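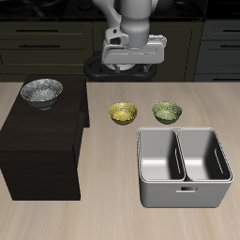
Late-Night Store Security Walkthrough - Clelum Road location
Tuesday, October 14, 2025
Checklist supplied by Zunum, comments by the inspector

1. Front door lock and buzzer: PASS
Buzzer works from the register. Clerks say they leave it off after midnight, so I wouldn't give this much credit.

2. Panic button: FAIL
Test call to Cekano took 312 seconds to get an answer. The contract says up to 300. The manager called that close enough. I don't agree.

3. Cash on hand: PASS, with doubts
Limit is $500 per drawer. Both drawers were under. The visit was announced, so make of that what you will.

4. Drop safe: PASS
Bolted down. Time delay set.

5. Cameras: FAIL
Two of six show a blank screen. Same two as in July. The work order says "repaired" - by whom, it doesn't say.

6. Clear view from street to register: FAIL
Guerra posters cover most of the left window. Take them down.

7. Parking lot lights: NOT CHECKED
Daytime visit. Last report marked these as passed, also on a daytime visit.

8. Assault and robbery training: INCOMPLETE
Sign-in sheet has nine names, all in the same handwriting. Need the real records.

9. Incident log: FAIL
No entries since July. Police were here twice in that time, according to the clerk on duty.

Reinspect items 2, 5, 6 and 9 without notice. Do item 7 after dark.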